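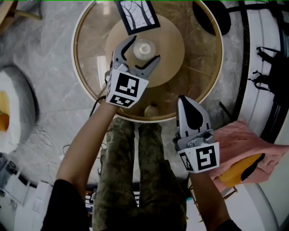
Teaching by demonstration is the business of showing a robot a task instead of writing out every movement for it in code. You do the job, something records how you did it, and a learning program works out how to copy you. The recording can be made in a few ways, and the one I like best uses a pair of hand-held grippers, one in each hand, with two fingers that open and close much as a robot's would. Each has a white cube at its base with blocky black-and-white marker patterns on the faces, and a camera can use patterns of that kind to work out where the gripper is and which way it's turned. Then you pick something ordinary to do. A small bottle in the middle of a round glass table will do nicely - come in from above with the fingers wide open on either side, and you've already shown the machine a good deal about how to approach it.

The older way is to take hold of the robot itself. People call this kinaesthetic teaching, a dreadful mouthful, and all it means is that the arm goes slack and you push it about while it remembers the positions. I learned on a Wieser arm at the Sarkby workshop and I still have a soft spot for it! You feel straight away when a joint has run out of travel, and you can't ask for a pose the arm is unable to reach. The trouble is that it's heavy going, and guiding 2 arms at once really wants a second person.

Remote control (teleoperation, if you're reading the papers) keeps you away from the arm altogether. You might have a joystick, a headset, or a smaller copy of the arm that the big one follows. I found the small copy far easier than the joystick, which had me tipping cups over for most of a morning. Everything recorded comes from the real robot, so there's very little to translate afterwards, but you do lose your sense of touch unless the controls push back.

Hand-held grippers sit somewhere between the two. You don't need the robot in the room, so you can work in a kitchen or a sitting room, wherever the furniture happens to be. Against that, your wrists will cheerfully do things a robot's can't, and those recordings have to be thrown out or mended later.

How many goes does it take? It depends on the job, I'm afraid. Our Ilelport set came to 1,535 recordings, and after I'd weeded out the fumbles and the ones where the markers were hidden, 935 were left. The Canmont set was much smaller and gave us a better result on bottles, probably as we'd moved the bottle between goes and changed the lighting too. I'd also say go slowly. Quick, jerky movements look fine to you and come out as a muddle in the recording, and a short pause before closing the fingers makes the grasp much easier to find later on.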